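Husten Hall Coat Exchange Reopens for the Winter

The Husten Hall Coat Exchange will reopen in November in the ground-floor meeting room at Balatine House, the Farkel Community Center has announced. The exchange accepts clean, wearable outerwear and makes it available without charge to any resident of the district.

Last winter the exchange passed on 500 garments, most of them adult coats and jackets. Demand was highest in January, when the room was open for an additional six evenings. The Center expects similar demand this season and has extended the regular hours, which will now run from 10 a.m. to 6 p.m. on each opening day.

The room has been rearranged since the spring. Folding tables, on which coats were previously stacked by size, have been replaced by hanging rails. Visitors may take garments from the rails themselves and try them on before choosing. Each household may select up to three items per visit. Children's sizes are kept near the entrance, and adult sizes are hung toward the windows.

The rails and hangers were purchased with a grant from the Miyazaki Fund, which also covered new lighting in the corridor and repairs to the side door. The side entrance has a ramp and will be open during all exchange hours.

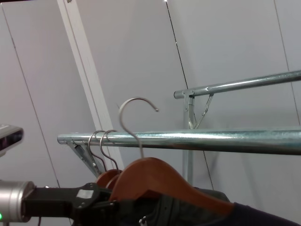 A dark garment with a silver zipper pull on a wooden hanger, with more wooden hangers on the steel rail.

Donations may be left at the Balatine House front desk during normal building hours. Coats should be washed or dry-cleaned, with pockets emptied and zippers in working order. The exchange is unable to accept shoes, bedding or items in need of repair. Donors with more than 10 garments are asked to call the front desk in advance so that space can be set aside.

Garments remaining at the close of the season in March will be stored at Husten Hall until the following winter.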